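Bench notebook, rm 401
2022-01-10
Battery drawer / small bins

Back after the break, drawer is a mess again. AAs mixed in with binder clips, a dead marker, tape ends. Giving it the morning, no more than that, Skorham parts list is due and I haven't opened it.

Plan is two bins on the light wood table, one for good cells and one for recycling. No lids. Lids are why people stopped using the last setup, everything ended up on top of the lid.

1. Bins
Teal plastic, the glossy kind. Wiped down first, they pick up dust and then the labels won't hold. Label tape from Zivcombe peels off this finish in a week, tried it in the fall. Paint marker on masking tape holds better, ugly but fine. Put it on the flat part and stay clear of the rim, the curve lifts the corners. Plastic is shiny enough that the light comes back at you off the side, so write the label BIG or you can't read it from the door.
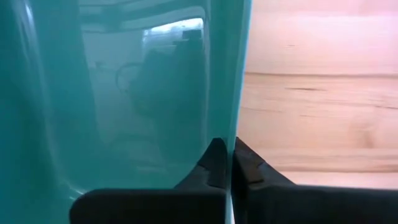 2. Sorting rule
Same as before, writing it down again becuase I got asked again:
— anything out of a device goes to the tester first, never straight in a bin
— good cells in the good bin, same size together
— weak but not dead: wall clock, remote, nothing else. Do NOT put back in the calipers
— leaking: bag it, tape it shut, goes out separately
— don't mix brands in one device. Know this gets ignored

Tester is the cheap one with the needle. Reads a bit generous on AAs compared to the multimeter, so treat the bottom of the green as weak. Should really do a proper load test on a batch. Not today.

3. Where things stand
Drawer emptied, clips back in the clip tin. Pulled 11 cells out of the bottom, 4 good, 3 weak, rest dead. Dead ones include the two that were in the Karnasthorpe label printer, which explains the printer. Put fresh in, prints OK now. Old test strip still says "low batt" so don't go by that, toss it.

Kept a couple of AAs out on the table to try the layout with. Bins at the back side by side, loose cells in front where you can see them while you sort. Works better than bins up front, you don't keep reaching over the rim. Leave a gap between the bins so the handles are easy to grab.

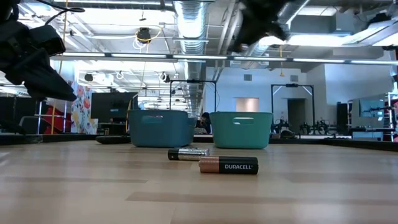 Two AAs in front, bins behind. Near one is a Duracell.

Loose cells roll if you bump the table. Want a strip of the gray mat or a shallow tray up front, check what's left over from the Shahbazi job before buying anything.

Still to do
— second label (ran out of masking tape)
— print the sorting rule, tape inside drawer
— ask where recycling goes now, old drop box downstairs is gone
— reorder AAs, AAA are ok thru February
— Skorham list!! after lunch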